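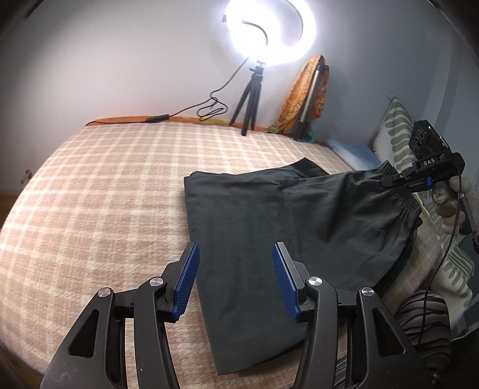
The left pair open, the right pair on the waistband.

Touran Tehrani had the grippers back on the bench by seven, both of them, with the cables coiled on the left where she could reach them. The left one had been closing crooked since Thursday. It was not much. You saw it only if you held the pads up against the window and squeezed slowly, and then one blue pad arrived a little ahead of the other and rode up on it.

"It still picks things up," said Girish Bhatt. He was eating toast over the sink.

"It picks up trousers. It won't pick up a sock."

"How many socks have we got left?"

She looked at the sheet. Driltside wanted 300 folds by the end of the month, and the sheet had 56 lines filled in, all of them trousers and towels. The socks were on the second page. She didn't answer him.

She took the left jaw arm off first. There were four pivot screws in it and she set them in the lid of a jam jar, in the order they came out. The third one turned too easily. She held it under the lamp and saw gray dust in the thread, and when she wiped it with a cloth the cloth came away with lint on it, a long twist of it, the kind that comes off a fuzzy blanket.

"It's the blanket," she said.

"I like the blanket."

"It's in the pivots."

Girish came over with the plate and looked. He had bought the blanket himself in October, at the Mousavi market. He picked the twist of lint off the cloth, looked at it for a while and put it in his shirt pocket.

The book from Cusudari said to clean the pivots every 35 hours and to put one drop of oil on each. It did not say what kind. Touran used the sewing machine oil because it was there, and wiped off most of what she put on. Then she put the screws back, snug, and backed each one off an eighth of a turn. The arm swung freely. She did the other arm the same way and found less in it.

The pads were harder. The one that rode up had a ridge worn down on its outer edge, and the spare set was supposed to have come on Friday. She called Histetti and gave the order number, 1661, and a woman told her it had left the building. She asked which building. The woman said she would have to find out.

"Swap them," said Girish. "Left for right. Then they wear the other way."

"Will they fit?"

"They fit if you turn them over."

She tried it. They went on with a push and a click. She squeezed the handle, and the pads came together flat, or flat enough that a slip of paper stayed between them when she pulled.

After that she checked the right one, the one with the longer record of behaving. She wiped both lenses with a clean corner of the cloth and ran her thumb along the cable as far as the plug. The light came on green. She wrote on the sheet: Sat 4 February, left pivots cleaned, pads turned, right OK. Then she added the word blanket and underlined it.

Girish had gone into the bedroom. She could hear him moving the tripod.

"Do you want it off?" he called. "The blanket?"

She thought about it. All 56 lines on the sheet had been done on that blanket, and a bare sheet would mean writing to Driltside and waiting for them to write back.

"Leave it on," she said. "We'll clean them every night."

"We?"

"Me one night, you the next."

He switched on the ring light, and she carried the grippers in, one in each hand, with the cable over her shoulder, and asked him where he had put the socks.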